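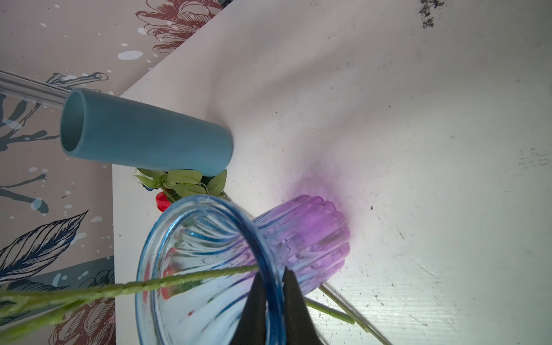 Chapter 3
Repeat: How a Small Drawing Covers a Big Cloth

Pick up the nearest piece of printed fabric and try to find the place where the design starts again. Choose one petal, put a finger on it, and slide your other hand sideways until you meet the same petal a second time. On a tea towel you might get there in a few centimetres. On good curtain fabric you can travel the length of your forearm. The distance you've covered is the repeat, and once you've learned to see it you'll be seeing it on bus seats and doctors' waiting room chairs for the rest of your life. I love this part of the course!

In Chapter 2 we drew single motifs and worried about line, weight and colour. Now we put them to work. A motif is one drawing – a leaf, a flower, a fish. A tile is the block of artwork that gets copied, and it may hold one motif or dozens. The repeat is the tile's size together with the rule for laying copies side by side. Students mix these words up every year, so it's worth saying them aloud a few times before you pick up a pencil.

The simplest rule is the full drop, also called the block or straight repeat. Every tile sits square beside its neighbour, like bathroom tiles. It's quick to plan and easy to cut, and it suits checks, stripes and small all-over prints beautifully. Its weakness shows up with large flowers, which line themselves up in rows across the cloth whether you want them to or not.

The half drop fixes much of that. Each new column slides down by half the height of the tile, so if your tile is 60 cm tall, the next column starts 30 cm lower. The eye now moves on a diagonal and has a much harder time picking out the rows. Turn the same idea on its side and you have the brick repeat, where it's the rows that shift.

Modupe Osagie learned all this the slow way. She was asked for a trailing vine for the dining room at Famcombe, an old guesthouse with very tall windows, and drew it as a full drop. On paper it looked lovely. Hung at the window, every bend of the stem sat beside an identical bend, and the curtains seemed to be marching. She recut the artwork as a half drop, changed no colours at all, and used the same 52 screens' worth of notes she'd kept from earlier jobs to mend the joins. We'll look at her working drawings in Section 3.4.

Joins matter because a stem leaving the right side of the tile has to come back in on the left at exactly the same height. The old studio trick is still the best one. Draw only in the middle of your paper, cut the sheet in half, swap the halves, tape them on the back and fill the gap that's opened up in the centre. Then cut the other way and do it again. It feels like magic the first time.

You'll need scissors, tape, a soft pencil and a sheet of cartridge paper. Please do the exercise by hand before you try it on a computer, even if you're quick with the software.

3.1 Finding the Tile

Begin with cloth somebody else designed. Spread it flat and mark one easy feature with a pin, then pin every other place the same feature turns up. Join four neighbouring pins with thread. If the corners are square, you've probably found a full drop. If the shape leans, measure how far it leans and compare that with its height.

READER COMMENTS (3)

Dragica Papadopoulos
Did the paper swap with my Year 9s and they went completely silent. Best lesson of the term.

Aminu Garba
Does the half drop waste more fabric when you're matching curtain widths? Mine seemed to.

Cosmin Tănase
@Aminu it can, depends on your cut length. Work out the drops before you buy. I was a metre short on mine and had to reorder.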